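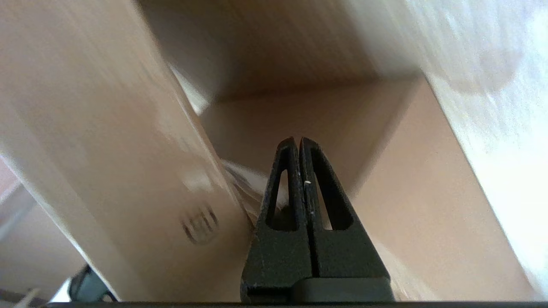 3.2 Preparation of the unpacking cell

The cell in the Prenden workshop has two arms which work from opposite sides of one table. Each arm carries a gripper with two parallel fingers and a small camera at the wrist. The task is to take small packed goods out of an open cardboard box, and the box is the main difficulty. Its flaps do not stay where they are put, its walls bend when they are touched, and the space inside is narrow for a gripper whose fingers become wide at the base. During the first weeks most of the stopped runs had their origin in the condition of the cell, and only a smaller part in the control software. For this reason we describe the preparation of the cell in more detail than is usual.

All settings were made by the same two persons. Imtiaz Weerakoon was responsible for the arms and the grippers, and Gunvor Haugen for the cameras and the lighting. Both wrote in one common log book, which is kept at the cell and is the source of the values given in this section.

3.2.1 Mounting and closing of the fingers

The fingers are exchanged in pairs. A new finger together with a used finger gives a gap at the tip even when the gripper reports that it is fully closed, and thin packaging film then slips out of the grasp. Before mounting, the seat of each finger is cleaned with a dry brush. The screws are first tightened by hand, the gripper is closed at the lowest force, and only in this closed position are the screws tightened to the final value. If the screws are tightened while the gripper is open, the fingers can be turned slightly against each other, and the error is seen only at the tips.

After mounting, the zero position is taught again. The gripper is closed without an object, the reading is stored, and the movement is repeated 8 times. We accept the pair if the reading returns to the stored value every time. In the other case the seat is cleaned again and the procedure is started from the beginning. It was tried to correct a bad reading in the software, as the manual of the Vorkora controller permits this, but the correction was lost after each restart and we do not recommend it.

The openings in the fingers have to be kept free. Small pieces of film and cardboard fibre can collect there and are then carried into the next box. They also change what the wrist camera sees through the finger, and this is not desirable for a learned policy. The openings are therefore inspected at every change of box.

3.2.2 Position of the box

The box is placed by hand. In an earlier version it was held in a fixed frame made by Wijesinghe, but the frame kept the flaps so flat that the arms were never confronted with a flap in the way, and the results could not be transferred to the packing line in Teddale. We now place the box freely inside a marked area and leave the flaps as they fall. The operator must not bend a flap back to help the robot. A flap with a torn edge is permitted. A box with a wall which has become soft is taken out of use, as it gives way under the finger before the contact is detected.

When the box stands at an angle, one arm usually has the better access and the other has to reach over a flap. The height of the approach point was at first the same for both arms. This led to light collisions of the gripper base with the upper edge of the box, and the approach point of the reaching arm was raised. The change was made on Wed 13 November, and all runs reported in Section 4 are later than this date.

The cables of the wrist need special attention in this arrangement. With the arm stretched over the table, a loop of cable may hang lower than the gripper base and catch a flap from the side. The loop is shortened with a strap, but it must still allow the full rotation of the wrist. We check it by turning the wrist slowly to both limits before the first run of the day.
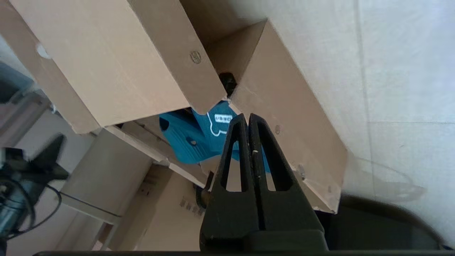 3.2.3 Wear of the contact faces

The inner faces of the fingers lose their surface sooner than the outer faces. In our case the wear begins in a narrow strip along the line where the fingers meet. At first it has only an optical effect. Later the friction is reduced, and smooth bags are held less well than before, while cardboard and moulded objects are still held without difficulty. A test with a cardboard object is therefore not sufficient to judge the fingers. We use an empty bag, which the gripper must lift and hold while the wrist is turned.

The fingers are wiped with a dry cloth at the start of each day. Solvent was used in April for a short period and left a film which collected more dust than was removed, so the practice was ended. Scuffs on the outside are noted but are no reason for an exchange. Marks on the contact face are a reason if the bag test fails twice in one day.

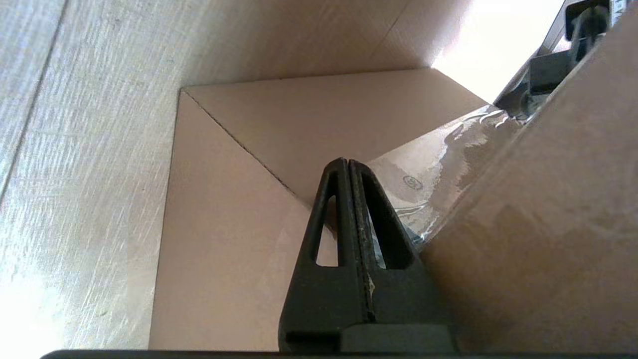 Figure 4. View from the wrist camera of one arm with closed fingers inside the open box. A clear plastic bag lies between the back panel and the right flap; the gripper of the second arm is at the upper right. Wear is present along the line where the fingers meet.

The wear was not equal on the two arms. The arm which more often takes the role of the reaching arm needed new fingers after around 34 hours of operation, whereas the other arm still passed the bag test at that time. We exchanged the fingers on both arms all the same, in order that the appearance of the grippers in the camera images should stay comparable.

3.2.4 Wrist camera and light

The camera is fixed so that the tips of the closed fingers lie near the middle of the image. The edge of the gripper housing remains at the bottom border, and it is used as a reference: if the edge is no longer parallel to the border, the bracket has moved and the hand-eye calibration has to be repeated. This simple check takes very little time and has found a loose bracket on two occasions when the calibration error alone was still within its limit.

Exposure is a compromise.

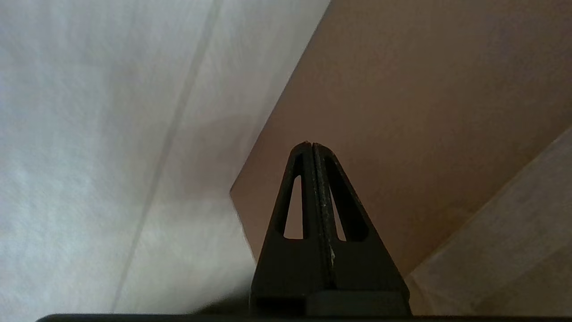 The inside of a box is much darker than the table, and when the arm enters the box with automatic exposure, the image becomes unstable for a moment. We fixed the exposure at a value suitable for the inner walls and accepted that bright areas outside the box are overexposed. Details on the table are then partly lost to the wrist camera, but the grasp is decided inside the box and we did not observe a disadvantage. The lamps were left in their original position, since every change of the lamps would have required new training data.

Reflections on plastic film remain a problem which we could not solve by the setting of the cell. They move when the wrist moves, and the detector sometimes follows the reflection in place of the bag. A polarising filter was considered by Haugen but did not fit in front of the lens without touching the finger base at full opening.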